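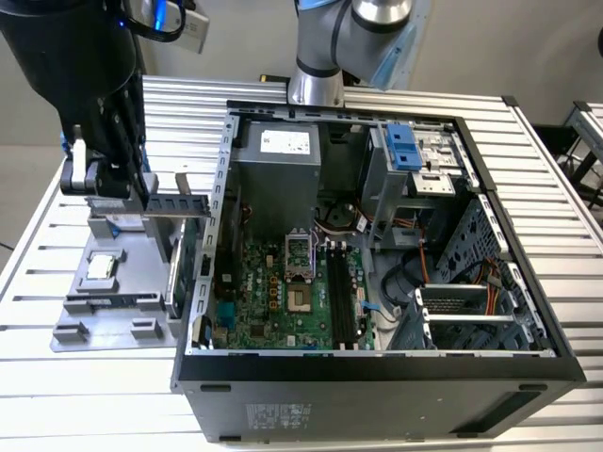 Figure 4-1. Open desktop tower with the side panel removed.

4. Setting Up a Memory Verse Box

This section covers the Maren verse program and the Minja card box. It applies to a single user. For households that share one box, complete this section first and then go to Section 5, Shared Boxes.

4.1 Before You Start

You need the following:

Maren, installed and opened at least one time
A Minja card box with its dividers
Blank cards, ruled on one side
A pen that does not bleed through card stock
The Bible translation you intend to memorize from

Note: Choose one translation and stay with it. Maren compares typed verses word for word, and a verse learned in one translation will be marked wrong in another.

4.2 Creating the Verse List

1. Open Maren and select New List.
2. Enter a name for the list. Names may contain letters, numbers and spaces.
3. Select the translation.
4. Enter the first reference in the form book, chapter, verse. For a passage, put a hyphen between the first and last verse.
5. Press Add. The full text appears in the right column.
6. Read the text against your printed Bible. Correct any difference in punctuation before you go on.
7. Repeat steps 4 through 6 for each reference.

A list holds up to 1,000 verses. New users should enter no more than 30. Verses can be added later without disturbing the review dates of those already in the list.

Caution: Deleting a list also deletes its review history. To stop work on a list for a time, use Pause.

4.3 Writing the Cards

1. Write the reference on the blank side of the card, centered.
2. Turn the card over and write the verse on the ruled side.
3. Write the reference again below the verse. Saying the reference before and after the verse helps tie the two together.
4. In the upper right corner, write the card number shown in Maren.
5. Leave the bottom line empty. It is used for the Learned mark in 4.5.

For verses longer than the card, use a second card and mark the pair A and B. Do not write smaller to fit.

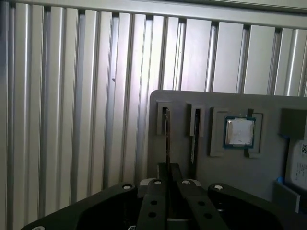 The Minja box is divided into three sections: Daily, Weekly and Monthly. All new cards go into Daily. The dividers have printed tabs and can be placed in any order, but the review steps below assume Daily at the front. Each card belongs to one section only, and a card taken out for review goes back to its own place or moves to the next one. If you review at a desk with the cards laid out, set the three stacks side by side, in a row like the recessed holders in the gray plate, and keep the same order as in the box. Return the stacks to the box when finished.

4.4 Daily Review

1. Take all cards from Daily.
2. Read the reference on the first card aloud.
3. Say the verse from memory.
4. Turn the card over and check.
5. If every word was correct, put a small dot in the lower left corner. If any word was wrong, read the verse aloud 2 times and do not add a dot.
6. Continue through the stack.
7. Open Maren, select Today, and enter the result for each card number.

Morning review is preferred. A review entered after midnight is counted toward the next day, and Maren will show the earlier day as missed. A missed day does not reset the count. Resume with the next card due.

4.5 Moving Cards Between Sections

A card moves from Daily to Weekly when it has 3 dots in a row.
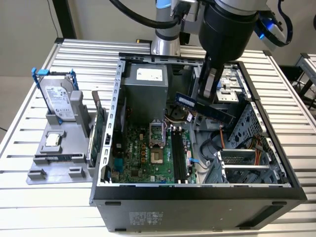
It moves from Weekly to Monthly after three more. When a card in Monthly has been said correctly three times, write L on the bottom line and move it to the back of the box, behind the last divider. Maren lists these verses under Learned.

If a verse is missed in Weekly or Monthly, return the card to Daily and cross out its dots. In Maren, select the card number and press Send Back. The program will otherwise continue to schedule it by its old section.

Note: Passages of several verses are treated as one card. To move the verses separately, split the passage under Edit before the first review.

4.6 Printing a Review Sheet

1. Select the list.
2. Select Print, then References Only.
3. Choose large or standard type.
4. Print and keep the sheet in the lid of the box.

The sheet is useful when traveling without the cards. Results can be written beside each reference and entered in Maren later under the correct date.

Users of the older Gerkach card set should see Appendix B for number conversion. Gerkach cards fit the Minja box but stand slightly higher than the dividers.

Section prepared by Pirmin Pichler, Serstead. Revised in October.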